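What happens inside a computer when you press the button?

A computer can look like a plain box. Inside, lots of parts are passing messages to each other, far faster than you can blink. This page looks at the main parts and the jobs they do.

The motherboard

The biggest part inside most desktop computers is a flat board called the motherboard. Thin lines of copper run all over it and through it. They work like roads, carrying electricity from one part to another. Almost everything else in the computer plugs into the motherboard, either straight into a socket or with a cable.
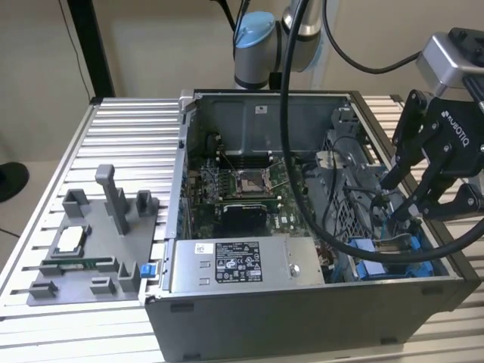 A motherboard inside a desktop computer. The black card below the socket is the graphics card.

The processor

The processor is a small square chip. You may also hear it called the CPU, which is short for central processing unit. It follows instructions, one after another. Each instruction is very simple, such as "add these 2 numbers" or "move this number over there". A game or a film is made of millions and millions of these small steps.

The processor sits in a socket on the motherboard. Many sockets have a lever at the side. You lift the lever to put the chip in, and push it down to hold the chip still.

Working hard makes a processor hot. Some can reach 90 degrees Celsius, nearly hot enough to boil water. A block of metal called a heat sink is fixed on top to carry the heat away, and a fan blows air across it.

Memory

Memory is where the computer keeps the things it is using right now. If you are writing a story, the words you have just typed are in memory. It comes on long thin cards that push into slots on the motherboard.

When the power goes off, this kind of memory forgets everything. If you don't save your story, it can be lost.

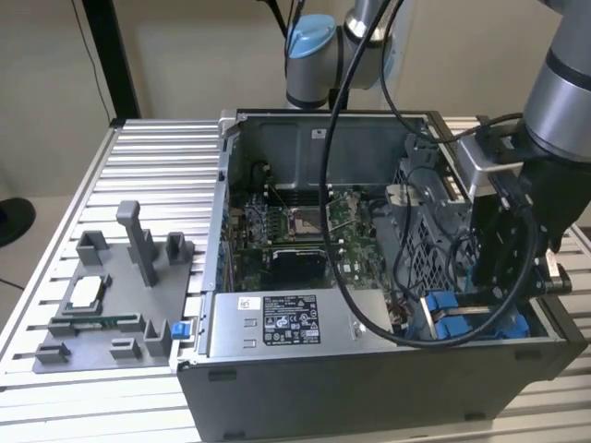

Storage

Storage keeps things when the power is off. Your photos, games and saved stories live here. There are two main kinds. A hard disk has round plates inside that spin very quickly. A solid state drive has no moving parts, so it makes no noise.

Think of a desk and a cupboard. Memory is the desk, where you spread out what you need. Storage is the cupboard, where you put it away afterwards.

The power supply

The electricity from a wall socket is too strong for the small parts in a computer. The power supply is a metal box that changes it into a gentler kind. A desktop computer might have a power supply of around 400 watts.

Never open a power supply, even when it is unplugged. It can hold enough electricity to hurt you.
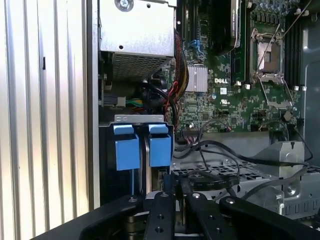 Inside a Dell computer. The power supply is in a grey metal housing.

Try it: be the computer

Phyllis Haworth plays this game with her class at Skerham. You need a few friends, some paper and a pencil.

One person is the processor and may only do one small job at a time. One is memory and holds a sheet of paper. One is storage and sits across the room with a box. Give the processor a long sum. Each answer must be written down by memory before the next step begins. When the sum is finished, walk the paper over to storage.

Now shout "Power off!" halfway through a sum. Memory has to scrunch up the paper. What is left in the box?

Words to know

Chip: a tiny set of electrical circuits, usually made on a piece of silicon.
Circuit: a path that electricity can flow around.
Watt: a measure of how quickly something uses energy.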